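Handling rules for garment recordings, from 29 July 2026

The revised handling rules for hand-held gripper work now apply at both Votville and Wunholm. The May draft drew 2 objections, both over wording, and the text has been changed to suit.

Operators should note the following:

Lay each garment front up, collar away from you, and smooth it before you start recording.

Keep both fiducial markers facing up and clear of sleeves and cuffs. Recordings with a covered marker are rejected – the Harkex checker won't pass them.

Bring the fingers in evenly on either side of the placket. Don't press on buttons.

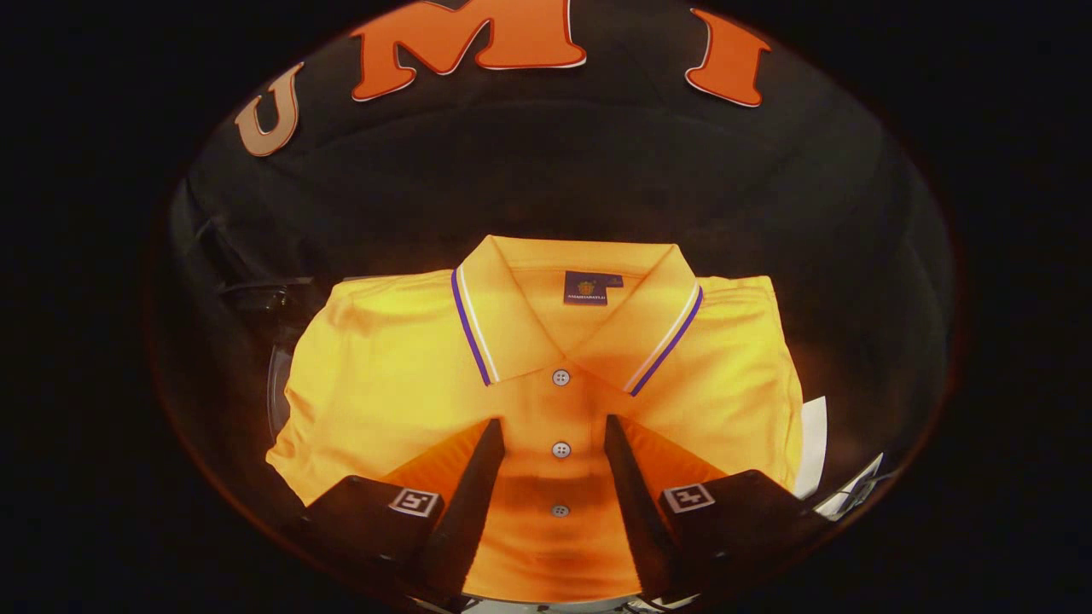

Logging and storage

Enter the garment colour and fold type before moving on. Of the 3,211 recordings checked under the old rules, 507 had no fold type entered. Batches are now capped at 1,000 and go to Manolakis for review.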